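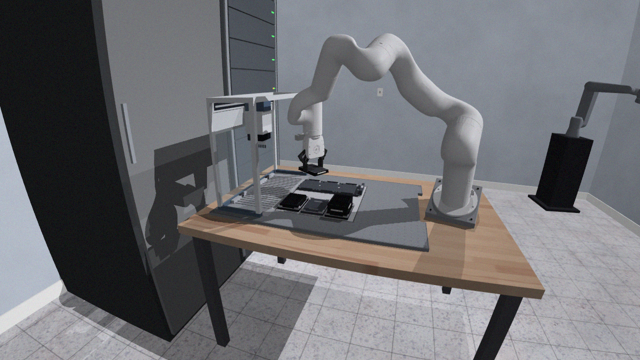 The robot arm in the practice lab at Liredham lost its job for 19 hours last week, and the reason was a tray number. The lab, which exists only on a computer, is where the Utuvance project rehearses its plate handling before anyone lets real hardware near real samples. On the night in question the simulated arm was supposed to be doing the dullest job in the building: pick up a flat black tray, swing it over to the pipetting deck under the white gantry, set it down, go back for another. It did this well for most of the evening. Then it tried to put a tray where there already was one.

In a real lab that would have meant a crunch, a puddle and a long email. In the simulated one it meant a line of red text and an arm pressing down with great patience on a tray that had no intention of moving. The collision check, whose whole purpose is to notice this kind of thing, had been set to report a fault after the move was complete. The move was never complete, so there was nothing to report. The arm went on pressing until the morning shift logged in and wondered why the job count had stopped at 86.

The team at Liredham put out a fault notice on March 5, 2020, and it is a more readable document than most of its kind. It blames a mismatch between two lists. The scheduling software, supplied by the Bundstead office, numbers the tray positions starting from zero. The arm's own software starts from one. A conversion step sits between them and had been working without complaint since July, when it was added as a temporary fix.
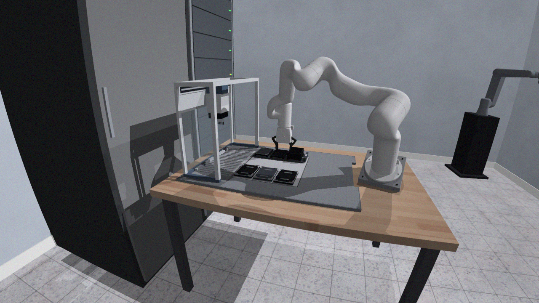 An update to the scheduler then moved its numbering to start from one as well, a change that had been requested several times, mostly by Liredham. The conversion step was left in place and carried on adding one to everything. The first positions it got wrong happened to be free, so the trays went down neatly in the wrong places and the log called each of them a success. The notice calls this "a period of undetected misplacement." People in the office have been calling it other things.

No equipment was harmed, there being none. The notice still treats the matter as a safety fault – the same control code was due to be loaded onto a physical arm at the Mihăilă site within days, and that arm would have pressed just as hard. The handover has been pushed back while the fix is tested.

There was also the question of the alarm. The simulated lab does have one, and it did go off, in the sense that a message was sent. It went to a shared mailbox that was closed when the project changed its name to Utuvance. The mail server replied that the address was unknown. The alarm system, receiving a reply, marked the message as acknowledged.

Trays are now being run again at reduced speed, with the gripper told to stop and hold if it meets any resistance on the way down. So far it has stopped and held quite often, including twice for a setting that treated the top of the rack as an obstacle. The team regards this as progress and has asked for 15 clean runs in a row before the speed goes back up.
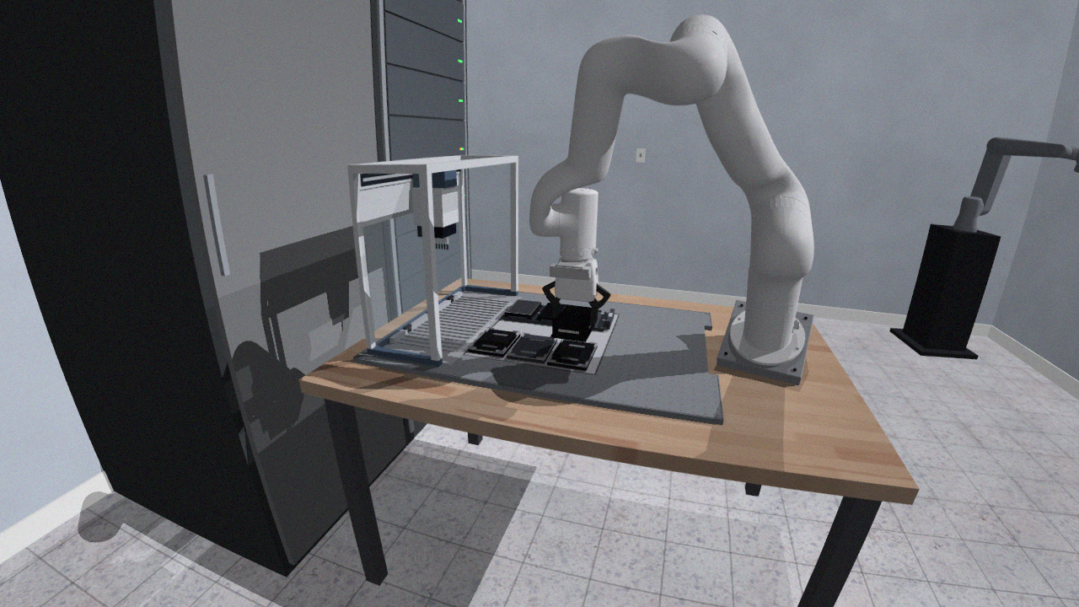 What changes now

The conversion step has been deleted. Both pieces of software count from one, and each checks the other's tray list before the arm is allowed to move.

The collision check now reports a fault during a move as well as after it. A move that takes longer than 2 minutes will be halted, whatever the arm thinks of its progress.

Alarm messages go to a duty phone. An automatic reply no longer counts as somebody having read one.

The Mihăilă handover has no new date. Bundstead has asked that future numbering changes be announced in writing, and Liredham has pointed out that this one was, in an email to the shared mailbox.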